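Whitlock Tool Library Lending Records

Loans, returns and repairs from a suburban tool library, cleaned up for reuse. Version 6.

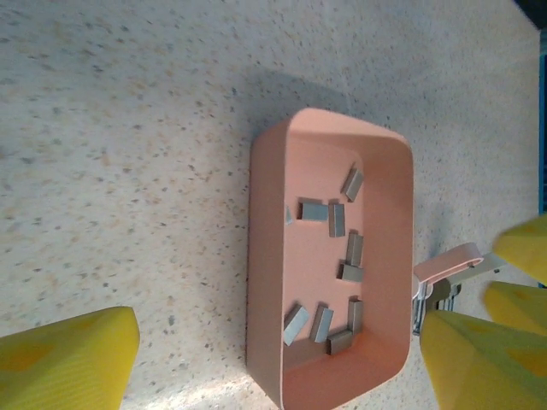
What's in it

One row per loan. The Whitlock library lends hand tools, power tools, garden gear and odds and ends of metalwork and woodwork supplies to members who live nearby. The records come from the front desk system, with member details removed.

Files

loans.csv – the main table
items.csv – one row for each catalogued item
repairs.csv – workshop jobs, linked to items by item_id
categories.csv – the 59 category codes and their plain names
notes_old.txt – comments carried over from the card system, lightly edited

All files are UTF-8 with a header row. Fields are separated by commas and text fields are in double quotes. Empty cells mean the value wasn't recorded. A zero is a real zero.

Columns in loans.csv

loan_id: a running number, never reused.
item_id: matches items.csv. Kits have one item_id for the whole kit, so a missing drill bit won't show up as a loan problem. Look in repairs.csv under "incomplete".
member_code: random, and reassigned with each version. You can't follow a member from one version to the next.
out_month: month only, as a word, for example April.
days_out: whole days. Same-day returns are 0.
renewed: yes or no. Multiple renewals are still just "yes".
condition_back: good, worn, damaged or lost.
fee_cents: late fee charged, in cents. Fees under 100 cents were waived at the desk and are entered as 0.

How it was collected

Desk staff scan a barcode on the way out and again on the way back. Before the barcodes, everything went on index cards in a filing drawer. Mareike Nolte typed up the cards and matched them to catalogue numbers where she could. Cards with no readable item number were left out.

The desk software is Lokgate. It exports condition as free text, and the four values above were assigned by hand from that text. "Bit rusty" went to worn. "Handle loose" went to damaged. If you disagree with a call, the original wording is in the condition_raw column.

Known problems

Loans in December and January run long. The library shuts over the summer holidays and everything out at closing gets an automatic extension, which is not marked as a renewal.

Lawnmowers were moved from Garden to Petrol Equipment partway through. Older rows still have the Garden code. Filter on item name if you want all the mowers.

The wheelbarrows had no barcodes for a long while and share a single item_id, so it looks like one very busy wheelbarrow.

A days_out value of 600 is a placeholder for items written off as lost. Drop those rows before working out averages.

Repairs done at home by members are not recorded. The true repair rate is higher than the table suggests, mainly for secateurs and extension leads.

Suitable uses

Looking at seasonal demand, planning opening hours, deciding what to buy second copies of, or teaching people to clean a messy spreadsheet. It has been used for all of these.

Please don't use it to compare brands. Brand was only filled in when the person at the desk felt like it, and cheap tools that broke early were often never catalogued.

Privacy

Names, addresses and phone numbers were removed before export. Members who asked to be left out have had their rows deleted, including any repairs tied to their loans. Requests are still accepted and take effect in the next version.

Changes in this version

Fixed the swapped out and in columns for ladders.
Added condition_raw.
Merged the two codes for clamps.
Removed test loans made while setting up the scanner.

Licence and contact

Free to use and share with credit to the Whitlock Tool Library. Corrections go to Natalina Lo Presti at the front desk – include the loan_id and what you think the value should be.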